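기초 소묘 2주차 강의 자료: 정육면체의 명암과 바닥면

담당: Imogen Lightfoot
실습실 개방은 오후 2시부터

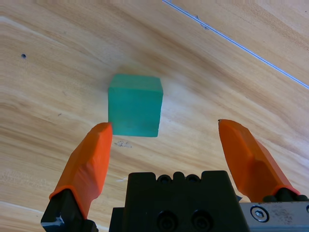
1. 이번 시간에 다루는 것

청록색 정육면체 하나와 밝은색 나무 탁자를 그린다. 형태가 단순해서 윤곽은 금방 잡힌다. 시간은 대부분 면의 밝기와 바닥면 처리에 쓴다. 지난주에 한 선 긋기 연습은 반복하지 않으니 부족한 사람은 미리 손을 풀고 올 것.

2. 면의 밝기

윗면은 좁은 띠처럼 보이고 앞면보다 밝다. 색으로 말하면 윗면은 민트색, 앞면은 더 짙은 옥색에 가깝다. 연필로 옮길 때는 색 이름을 잊고 밝기 차이만 본다. 눈을 가늘게 뜨면 두 면의 경계가 잘 나뉜다.

앞면을 한 가지 톤으로 메우지 않는다. 표면에 옅은 얼룩이 있고 아래쪽 모서리 근처에 조금 더 어두운 부분이 있다. 먼저 면 전체를 고르게 깔고, 어두운 곳은 나중에 한 겹만 더 올린다.

3. 모서리

위쪽 모서리는 둥글게 처리되어 있다. 자를 대고 그은 듯한 선이 남으면 종이상자처럼 보인다. 윤곽선을 지우개로 눌러 약하게 만든 다음 양쪽 톤이 만나는 자리로 모서리를 표현한다. 광택이 없는 표면이므로 흰 하이라이트를 점으로 찍지 않는다.

4. 그림자

밑동 둘레의 그림자는 옅고 경계가 흐리다. 작년 과제에서 가장 많이 나온 실수가 여기에 검은 그림자를 넣은 것이었다. 2H로 시작하고 B 이상은 쓰지 않는다. 바닥에 닿는 선 바로 옆만 약간 눌러 준다.

5. 나뭇결

결은 왼쪽 위에서 오른쪽 아래로 넓은 호를 그리며 흐른다. 한 줄씩 따라 그리지 말고 큰 흐름 두세 개를 먼저 잡는다. 진한 띠와 연한 띠의 폭이 일정하면 벽지 무늬가 된다. 왼쪽 위의 작고 둥근 구멍, 정육면체 바로 아래의 회색 긁힌 자국은 넣어도 되고 빼도 된다. 넣는다면 앞면보다 눈에 띄지 않게 한다. 오른쪽 위를 지나는 가늘고 곧은 선은 바닥면의 방향을 잡을 때 쓸모가 있으니 초벌 단계에서 표시해 둔다.

6. 과제

같은 구도로 두 장을 그린다. 한 장은 정육면체만, 한 장은 탁자 결까지 포함한다. 뒷면 오른쪽 아래에 이름과 과목 번호 2715를 적는다. 스캔본은 받지 않는다. 제출은 Darren Mellor 조교에게 하고, 종이가 없는 사람은 64호실 서랍에서 가져간다.

다음 주: 원기둥. 4B와 떡지우개 지참.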